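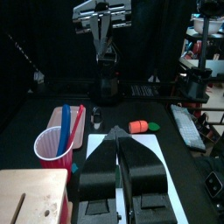

Wrist view from the left arm, straw task, second arm across the table

gripperghaz
Posted in: Manipulation > Methods and results

OK I have to share this because I've been grinning since lunch. We've been testing whether a policy gets better at a cluttered table if you train it on wrist views only and throw the overhead camera out completely. The task is pulling a straw out of a cup and putting it down on the tray. Short version: wrist only reached 79 percent on the held-out layouts, and the same network with the overhead view added did worse!

Training set was 293 teleoperated demos, all done by me and Rafia Ansari, with the toys and other bits shuffled between takes. The keyboard stayed on the table as a distractor. I expected it to wreck everything (lots of little repeated edges) and the policy barely seems to care about it.

The bent straws are my favorite part. The arm comes in low, stops, shifts sideways a little and then closes. I never taught it that on purpose, though Rafia says I do it myself when I drive – she may be right.

nivaldo_a
Lovely result. How many held-out layouts though? 79 percent of what?

gripperghaz
Sixteen layouts, several tries on each, same number of tries for both versions. I'll put the table up when Radka has checked my scoring.

stanlow_bench
I'm going to be the grump. Sixteen layouts on one table with one black backdrop behind it isn't much of a test of clutter. When we ran something similar on the Stanlow rig in June, wrist only looked great until we moved the cup to the far side, and then the arm just wandered. It can't go to a cup it can't see. Your overhead view may only be losing because the network is too small to use both.

gripperghaz
Fair on the network size, and we haven't tried a bigger one. Not so sure about the wandering. We start every run with the cup somewhere in the wrist view, so it's an easier setup than yours and I should have said so in the first post.

stanlow_bench
Then I'd put that in the title, because people will quote the number without it.

radka_p
Scoring person here. I've been through half the runs and I'm stricter than Ghazala. A straw that lands half on the tray edge is a miss in my book. So the number could drop a bit, but it'll drop for both versions and I don't expect the order to change.

nivaldo_a
Do you score the thin straws separately from the thick ones? On our Clalex setup the thin ones were a nightmare, they roll in the fingers and the tip ends up pointing anywhere.

radka_p
Yes, separate columns. Thin is clearly worse. Most of the misses so far are the fingers closing on air right beside it.

aqeelb
Has anyone tried freezing the encoder and only retraining the head for the wrist view? I did that for a peg task and got most of the gain in 2 hours of training – would love to know if it carries over to something floppy.

gripperghaz
Ooh, no, and that's cheap enough to start tonight. Send me your config?

aqeelb
Sent. Watch the learning rate, it's set for pegs.

stanlow_bench
If you do rerun, please start a few with the cup out of view. I'll happily eat my words.

gripperghaz
Deal. Adding those to the list now, thick straws first.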